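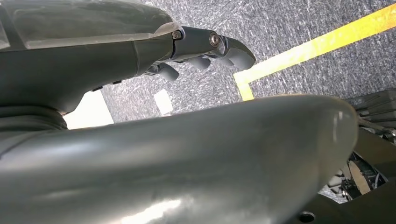 Zlata Holovko
Senior Lecturer, Automation Laboratory

Course handout 5: Reviewing a purchased hand-and-arm kit
Issued 12 June 2018

1. Purpose

This handout accompanies the laboratory unit on product review. Students will examine the Pollano kit, a two-arm package with jointed hands that the department has on trial from the supplier, Stergiou. The trial ends in July, and the written reviews will be forwarded to the purchasing office along with the staff report.

The question before the class is a narrow one. Students are asked whether the kit, as delivered, suits a teaching laboratory in which many different people will use it over a single term. Whether it is the best hand on the market is a matter for another course.

2. What is on offer

The quoted price is 3965 dollars per hand, with the arms leased separately. The quotation covers the hand, the wrist plates, one set of fingertip pads and the control software. Cables are supplied in one length only. Training is offered as a separate service by Mata, and Dennis Kirui will attend the second session to answer questions on its terms.

3. Points to examine

Outer shell. The forearm has a smooth gray casing with a short row of small dark buttons or fasteners set flush along its lower side. Consult the manual to establish which they are before touching them. At the base of the forearm the joint is covered by a ribbed black boot. Record whether the manual gives a replacement interval for this part; the copy supplied to Elibariki Mabula did not.

Wrist. Two silver bolt heads are exposed on the linked plates of the wrist, the one farther from the forearm being slightly larger. State in your review whether exposed fasteners are acceptable in a teaching setting, and what inspection schedule you would require.

Hand. The digits bend at several joints and the curled fingers end in rounded gray pads. The supplier describes the pads as consumable. Work out the yearly cost of replacement at the use stated in your assignment sheet.

Cabling. Thin black and gray cables run close together among small brackets and connectors. Comment on how easily a student could trace a single line — this was the main complaint in last year's review of the Gastusden unit.

4. Conduct in the laboratory

The yellow tape on the carpet marks the working area. Students remain outside it while the arms are powered. Loose paper is to be cleared from the floor before each session. Each group has 60 minutes with the kit, including shutdown.

5. Written work

Reviews should run to no more than five pages. Cite the manual by section number; it is 167 pages long, and general references will be returned for correction. Opinions on appearance are not required.

Questions on the quotation should be sent to Ximena Medrano. Questions on marking should be sent to Njål Engebretsen, who will also hold the sign-up list for laboratory sessions.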